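Diario de actividad — Sala de mesas, sede de Sopacua
29 de abril de 2021

La jornada comenzó con la revisión de la superficie de trabajo. La plancha de corte verde conserva en buen estado la cuadrícula, salvo un ligero desgaste en una esquina, que se comunicó a Lerkenik a efectos de reposición. Se retiraron los restos de adhesivo de la sesión anterior y se procedió a colocar la cinta nueva.

Se delimitaron tres cuadrados contiguos en el borde delantero: amarillo, rojo y azul claro. El rojo se trazó con cinta más ancha por haberse agotado el rollo estrecho, y resulta algo mayor que los otros. Se acordó mantenerlo así hasta el próximo pedido a Kokent.
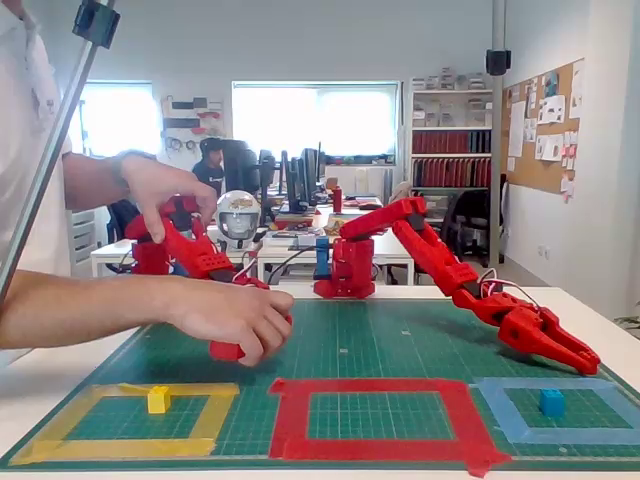

Por la tarde se ordenó el armario de material. Quedan 15 rollos de cinta, de los cuales 8 son de color azul claro — cantidad excesiva para el uso que se le da. Los cubos pequeños se guardaron en la caja de Prirnby, separados por colores, y se renovó la etiqueta de la tapa.

Se deja constancia de que la cinta amarilla se levanta con facilidad si se coloca sin presionar las esquinas. Conviene repasarlas con la regla antes de cada sesión y dejar libre la franja blanca de la mesa.

Queda pendiente la solicitud de cinta roja estrecha. El inventario completo se repetirá en octubre.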